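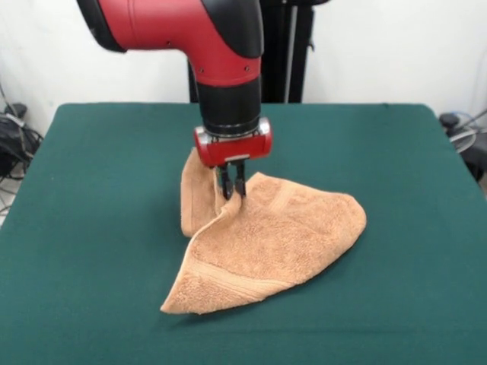

Towels are where I like to begin our linen unit, and I make no apology for spending a whole morning on them. A towel is thick, it has a mind of its own, and it forgives a beginner far more kindly than a fitted sheet ever will. Terry in particular likes to stand up by itself when it is gathered — look at the tall flap of the tan one, holding its shape beside the pinch — and that springiness is what you must learn to work with. Press a fold down with the flat of your hand, wait a moment, and move on.

Find two corners first. I know it sounds a fuss when the towel has landed in a heap, but if you start from the middle you will only be chasing creases round the table. Pick up one corner, run the edge through your fingers until you meet the next, and let the rest hang down while you give it a gentle shake.
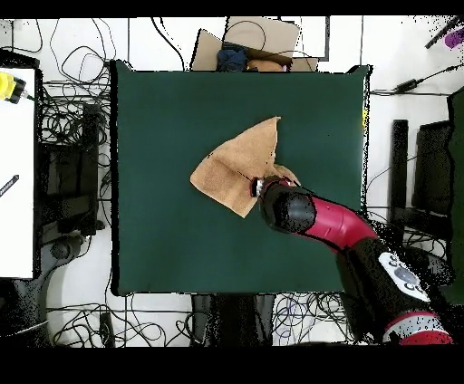
Then lay it down and bring the short edges together, smoothing outwards from the crease as you go. Fold in half again, and then in thirds if it is going on a narrow shelf (the Trastero cupboards in the practice room are narrow, as you will have found out with your elbows!). Keep the folded edge towards the front, so that the pile looks tidy and the top towel lifts away without dragging its neighbours along.

For next time: fold 8 towels at home, any size, and bring your notes on the 3 that gave you the most bother. Old ones are fine, and so are frayed ones.

Reading time: 2 minutes

Comments

Salamatu Abubakari: I have always folded in thirds first and then in half. Is that wrong?

Florencio Arrieta: Thirds first works lovely on my bath sheets, Salamatu. Hand towels come out a bit fat though.

Salamatu Abubakari: Thank you, will try both before class.

Contact the course office | © Lesex Home Skills | Back to top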